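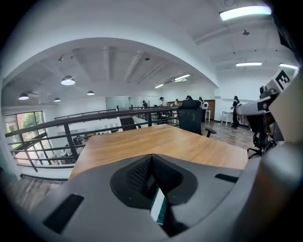

Slide 1: Moving a small office up one flight of stairs

Hi everybody, thanks for coming to the after-lunch slot, I know what I'm up against. (Wait for people to sit. Check the clicker.)

So I run a small map and guidebook business in Bresten. We print walking maps, we fold walking maps, we mail walking maps. For years we did this from a ground-floor unit on Fistlow Street, and in September we moved to an upper floor across town. I'm going to tell you how that went, what it cost us in time, and which parts I'd do differently. If you've got a move coming up, please steal anything you like!

Ask for a show of hands: who has moved a workplace in the last few years? Who is about to? Talk to the second group mostly.

Slide 2: Why we moved

Keep this short, people don't need the lease story.

The old place was cheap and cold and had a loading door, and I loved that loading door. But we'd outgrown it. The folding table was in the hallway. The phone lived on a shelf over the sink. When somebody wanted to take a call in private they went and sat in their car, and in winter you could tell who was having a long call by the exhaust.

The new place has much better light and a wood floor, and it's a short walk from the post office. It's also up a flight of stairs with a turn in the middle. I saw that turn when I toured the building and thought, oh, we'll manage. Pause there. Anyone who has moved a flat file cabinet will laugh.

Slide 3: The inventory

This was the best thing we did, so slow down.

We went through everything and wrote it on a list before we packed a single box. I used Jando, the list app we already had for print orders, but a notebook would do fine. The list came to 306 lines. A line could be one thing or a whole shelf of the same thing, so don't read too much into the number. Each line got a name, where it was now, and where it was going.

The last column is the one that hurts. If you can't say where a thing is going, you either haven't planned your new room or you don't want the thing. We had 147 lines with that column blank at the end of the first week. We let most of those go, and I mean real stuff, a working laminator, two desks, a rack of postcards from a town that has since changed its bus routes. (The postcards showed the buses. It's a long story, skip it unless there's time.)

What I'd change: I did the list by myself on evenings because I thought it would be faster. It was faster, and it was also wrong. I listed the good scissors under office supplies and the person who folds maps all day very nearly didn't speak to me.

Slide 4: Measure the stairs

Show the sketch with the turn.

Take the measurements at the tightest spot, at floor height and again at shoulder height. Our stairwell has a handrail bracket right where the corner of a cabinet wants to be. I measured wall to wall, like a person who has never met a handrail.

The flat file is the big steel thing with shallow drawers where we keep the proofs. It did go up in the end, with the drawers out and the handrail off. We asked the building first about the handrail, and they were very nice about it, but it took four days to get an answer and I'd allowed zero.

Ask the room what their biggest object is. Somebody always has a kiln.

Slide 5: Movers or friends?

I get asked this more than anything.

We hired Ngui, a local firm, for the heavy things and the paper. We moved the light things ourselves over a couple of evenings. Paper is what gets you. A carton of folded maps looks like nothing and weighs like a dog. Our reserve stock was 500 cartons, and I had some cheerful idea about doing that in a hatchback.

Two tips from watching the crew work. They wanted every box the same size, even if some were half full, so the stacks didn't lean. And they asked for labels on two sides and never on the top. I'd labeled every top in beautiful handwriting! I spent a night redoing them with a fat marker.

The quote was fixed, which let me sleep. I'd pay for a fixed quote again.

Slide 6: Paint the floor plan with tape

Fun slide, speed up a bit.

Before anything came up the stairs we put masking tape on the floor where the furniture would go. Then we walked around pretending to work. It felt silly for five minutes and then someone said, I can't open this drawer if you're sitting there, and we moved a strip of tape instead of a cabinet.

We changed the layout three times in tape. The folding station ended up by the windows, the packing bench near the door, and the phone got a corner of its own with a chair. A real chair! Use low-tack tape on wood, please, and pull it up the same day. I left one strip for a week and had to rub at the gunk with a cloth and warm water for most of an afternoon.

Slide 7: What broke

Be straightforward, people like this one.

One lamp, one mug tree, and our mail. The lamp and the mug tree were my driving. The mail was a forwarding form I filled in with the old unit number, so for nine days our letters went to a shop that sells tile. They were saints about it.

We also lost orders. We'd told customers there would be a short delay, but the notice was at the bottom of the page, under the shipping rates. Over 900 people had ordered that summer, and the ones waiting on parcels wrote to us, quite reasonably, to ask what was going on. Put your notice at the top. Put it in the order email too.

Slide 8: If you only write down a few things

Read these out, leave the slide up during questions.

Fill in the "where is it going" column before you pack.
Measure past the handrail.
Ask the building everything two weeks ahead.
Label the sides.
Let the person who uses a thing decide where it lives.
Keep one box with you: kettle, tape, scissors, toilet paper, the router, a phone charger.

Questions

Likely ones: insurance (yes, ask the mover for the certificate, the building will want it), internet (book it the day you sign), and do I miss the loading door (every delivery day). The blank inventory sheet is on the table by the coffee, take a couple.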